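Arlow picking cell back on after force-limit fault, with few answers

Arlow has restarted the bin-picking cell at its Brerkholm site, four weeks after the robot arm pressed down on the bottom of a metal bin and kept pressing. The company calls the June incident "a minor force event." Its own fault report, which was shared with customers this week, makes it sound like more than that.

According to the report, the arm was on pick 1,107 of an overnight run when it misjudged the height of a part. The force limit should have stopped it at once. The arm pushed for 20 seconds before an operator hit the stop button. No one was hurt. The gripper had to be replaced.

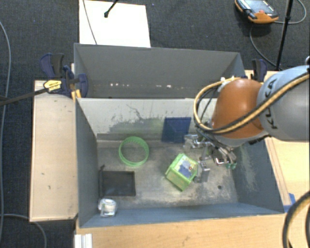 The picking arm at work over the two-compartment bin at Arlow's Brerkholm site.

Arlow blames a software update from Girnska, the contractor that wrote the picking program. The update, it says, reset the force limit to a default far too high for the job. Girnska says the setting was listed in its release notes and that Arlow signed off on them. Both of those things can be true, and neither explains why no test was run before the cell was left going overnight.

The fix is a lower limit and a startup check that refuses to run if the number has changed. Arlow says the check has passed every time since the restart. It would not say how many times that is, or whether anyone has set the limit wrong on purpose to see if the check catches it.

Okoro, the safety firm Arlow hired to look at the cell, spent roughly 20 hours on site. Its findings have not been released. Arlow says they "support the return to normal operation" but turned down a request for a copy, citing its contract with Girnska.

Overnight runs are set to resume next month. The company said an operator will be in the building, though not necessarily in the same room.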